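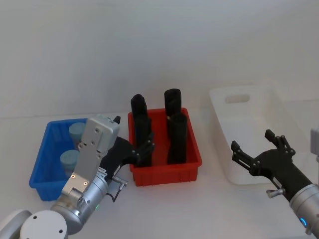 Section 4 covers setting up a Silen well water pickup point at a town office, library or clinic. Allow one morning for the work, and finish it before any kits are handed to residents. You will need a table with a wipeable top, a power outlet within reach of the Flumura reader, a refrigerator used for samples only, and a few open bins. Plain plastic bins in different colors, such as the blue and the red one standing side by side on the white tabletop, work well and can be wiped down at the end of the day. Do not use cardboard. Lids are not needed on the table, but the refrigerator rack must be covered.

4.1 Unpacking

1. Open the shipping carton from the top. Keep the foam inserts for return shipments.
2. Check the contents against the packing slip. A standard carton holds sample bottles (300 mL), bottle labels, resident forms, return bags, the Flumura reader with its power cord, and one refrigerator thermometer.
3. Look at the seal on each bottle. Set aside any bottle with a broken or missing seal and mark it VOID on the label.
4. Write the carton number on the inside cover of the site log.

Note: The bottles for bacteria testing contain a small amount of white powder. It is supposed to be there. Do not rinse it out, and tell residents not to rinse it out either.

Caution: Store unopened bottles indoors, away from cleaning supplies and gasoline. A bottle that has been stored next to bleach cannot be used, even if the seal is intact.

4.2 Setting up the reader

1. Place the Flumura reader on a flat surface away from the sink.
2. Plug in the power cord and hold the side button until the screen lights.
3. Choose your language, then enter the site code printed on your welcome letter. The site code for the Gill town office is 2179. Other sites have their own codes and must not borrow this one.
4. Wait for the word READY. The first start can take several minutes.
5. Scan the label on any VOID bottle as a test. The reader should beep once and show the bottle number.
6. Press CANCEL so the test scan is not saved.

If the screen shows code 117, the reader has no network connection. Move it closer to the router and press RETRY. Scans made without a connection are held in memory and sent later, up to a limit of 900 scans. A site is unlikely to reach that limit, but a reader that has been offline for a long time should be connected and left on overnight.

Note: The reader stores bottle numbers and times. It does not store names or addresses. Those are written on the paper form, and the form travels in the outer pocket of the return bag.

4.3 Preparing the refrigerator

1. Clean the inside with warm water and mild dish soap. Dry it with paper towels.
2. Hang the thermometer from the middle shelf.
3. Turn the refrigerator on and leave it closed until the next morning.
4. Read the thermometer. It should be between 34 and 46 degrees Fahrenheit. Adjust the dial if needed and read it again after four hours.
5. Tape the sign WATER SAMPLES – NO FOOD to the door.

Caution: Samples must not freeze. If ice forms on a bottle, the sample is lost and the resident has to be given a new kit.

4.4 Arranging the table

Set up the table so that kits going out and samples coming in do not cross.

1. Put the outgoing kits in one bin, with labels facing you.
2. Put a second bin next to it for returned samples that have been scanned.
3. Keep a third bin for problems: missing forms, loose caps, bottles filled below the line.
4. Tape a card to the front of each bin with its use written in large letters. Do not rely on color alone.
5. Place the reader between the outgoing bin and the returns bin if the cord reaches. If it does not, put the reader at whichever end is nearer the outlet. Do not run an extension cord across the floor.

Stand bottles upright at all times. A bottle that has been lying on its side should be checked for leaks before it is accepted.

4.5 Handing out a kit

1. Ask whether the water comes from a private well. Homes on town water are not part of this program and should be given the number of their water supplier.
2. Scan the bottle labels. All labels in a kit should end in the same four digits.
3. Give the resident the form and the yellow instruction sheet.
4. Point out the fill line and the collection time box. The box is the part most often left blank.
5. Tell the resident your drop-off hours. Samples must be back at the site within six hours of filling the bottle.

Residents who use a softener or filter may ask where to take the sample. The answer depends on what they want to know. For the standard test, use an untreated tap, usually the one near the pressure tank. A resident who wants to check the filter needs a second kit, with a separate form marked TREATED.

4.6 Accepting a sample

1. Check that the cap is tight and the water reaches the fill line.
2. Compare the bottle number with the number on the form.
3. Read the collection time. If more than six hours have passed, do not scan the bottle. Offer a new kit.
4. Scan the bottle and place it in the returns bin.
5. Move scanned samples to the refrigerator within 15 minutes. On hot days do this right away.

The courier from the Gorkent laboratory comes at 3:30 p.m. on collection days. Drop-off should close at 3:00 p.m. – this leaves time to pack the cooler and print the transfer list. Samples that arrive after the courier has left cannot be held for the next run.

4.7 End of day

1. Print the transfer list from the reader and put one copy in the cooler. The other copy goes in the site log.
2. Record the refrigerator temperature.
3. Empty the problem bin. Each bottle in it should either be voided or have a note saying who was called.
4. Wipe the table and bins.
5. Leave the reader plugged in.

Results are mailed to the resident by the laboratory. Pickup points do not receive copies and should not try to explain a result over the phone. Refer these calls to the health office listed on the report.

For replacement labels and bottles, see Section 7.

Last updated: June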